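Notebook, February
Bench 2, sheet goods: flattening and folding trials

Carried over from last entry: the satin-finish sheet still will not lie flat after coming off the roll. Josefina Vergara wants a fold procedure we can hand to the Kestthorpe bench without a page of notes attached. We do not have that yet. What follows is what was tried this morning and what I would keep.

Stock
Cut pieces from the Purba roll, the turquoise. Nominal cut length 656 mm. I checked the first piece against the steel rule and it was long by a hair on one side, so the cut is out of square. Re-squared it with the knife and logged the offcut. The remaining Flodia stock is still in its wrapper and was not used today.

Flattening
Method A. Piece laid face up, left alone for 50 minutes. The middle relaxed. The corners did not. The corner that had been on the inside of the roll kept its curl and came back up every time I pressed it down with a palm.

Method B. Same piece turned face down, steel rule along the curled edge, another 50 minutes. Better along the edge. The corner itself improved only after I moved the rule so that it sat diagonally across it. With the rule square to the edge, the last bit of the corner is outside the weight and does nothing.

Method C. Reverse roll around the 388 mm tube, held by hand, then released. Quick, but it puts a slight bow into the whole piece, and the bow then has to be flattened too. Not worth it for single pieces. Possibly worth it for a stack, not tested.

Keep B, rule on the diagonal.

Folding
Fold in half, long edge to long edge, then in half again. The first fold is where it goes wrong. If a corner is carried over while the rest of the edge lags behind, the sheet buckles between the hand and the fold line and takes a crease that points back toward the middle. Once that crease is in, smoothing with the hand lowers it but the line still shows on the glossy side under the overhead lamp.

What helped:
Start with the corner flattened. A corner that is already standing gets picked up first and leads the fold.
Hold the edge at two points, well apart, and move both at the same speed.
Set the edge down before running the hand toward the fold. Running the hand first drags the top layer.
Wipe the table. Grit under the sheet prints through as small bumps, and on the speckled top it is hard to see grit until you feel it.

What did not help:
Dusting with talc. The layers slid on each other and the edges would not stay matched.
A warm hand held on the crease. No change I could see.

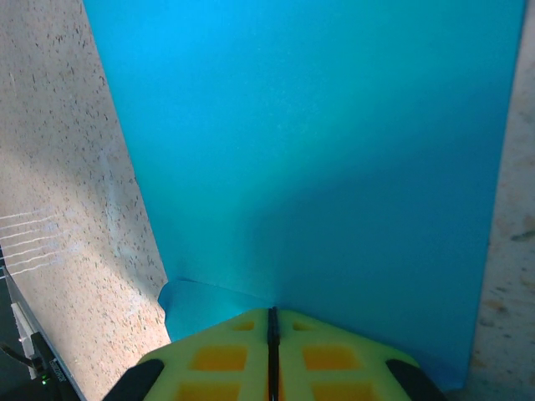
Does a crease that runs in from a lifted corner mean the piece has to be scrapped?
Only if it crosses the area that ends up on the outside of the finished fold. If it stays on an inner panel, mark the back with pencil and use the piece as a liner or a practice piece.

Lighting note. The surface changes a good deal with angle. In shade it reads as teal, toward the light it goes closer to sky blue, and I marked one "stain" on an earlier piece that was only a shadow. Inspect from two sides before writing anything down as a defect. Matching color between pieces should be done with both lying the same way, since the sheen hides small differences.

Table note. Fine pale lines on a speckled top are easy to mistake for threads. Run a fingertip over them before starting. If something moves, pick it off. If nothing moves, leave it and get on with the fold.

Open items
Tondcombe asked for a tolerance on edge match after the second fold. I have no number to give them. Need a run of pieces cut square from the start, not re-squared halfway through.
Try Method B on the Flodia stock. It feels thicker in the hand and may need longer under the rule.
New blade for the knife. The present one is pulling at the end of the cut and I suspect it of starting some of the corner curl.
Josefina to decide whether the second fold is needed at all. A single fold fits the shelf if the divider comes out.

Rule and tube back on the rack, knife in the drawer with the guard on.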